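Sundon Household Shopping Records: README

What the files hold
Grocery purchases from 19 households in Sundon, typed up from till receipts. There are 294 shopping trips in the main table, one row per trip. A second table lists the items bought. Prices are in pounds and include any discount taken at the till.

Files
trips.csv: household code, month, shop type, total paid, bags
items.csv: trip code, item name as printed, category, price, weight if given
categories.txt: the category list with notes

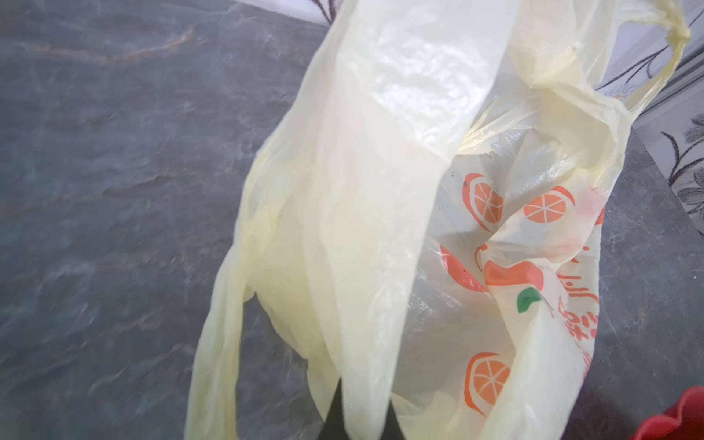 The bags column records what the shopping was carried home in, as written on the paper slip handed in with each receipt. Values are paper, thin plastic, heavy plastic, cloth, box and none. Thin plastic covers any light film bag with looped handles, like the yellow one on the dark grey worktop, whatever its colour. Where a slip was left blank the cell is empty. Please do not read empty as none.

Item names
Names are kept as the till printed them, short forms included. Shop names were removed. Weights under 500 g were checked twice, as early typing mixed up grams and ounces. 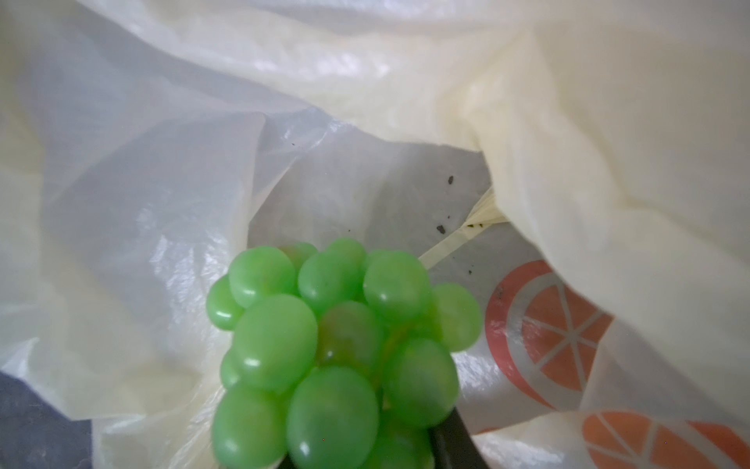 Fresh fruit is coded by kind and then by colour where the receipt gives one. Green grapes, such as the bunch against the white bag, go under fruit_grape_green. If the receipt says only "grapes", use fruit_grape. Dried fruit has its own code, and fruit in syrup goes under tins.

Known problems
Market stalls rarely gave receipts, so fruit and veg spending is too low for some households. February has fewer trips than the other months. Household 7 changed size partway through.

Contact
Emiliano Lozano (tables), Ezequiel Zamudio (categories)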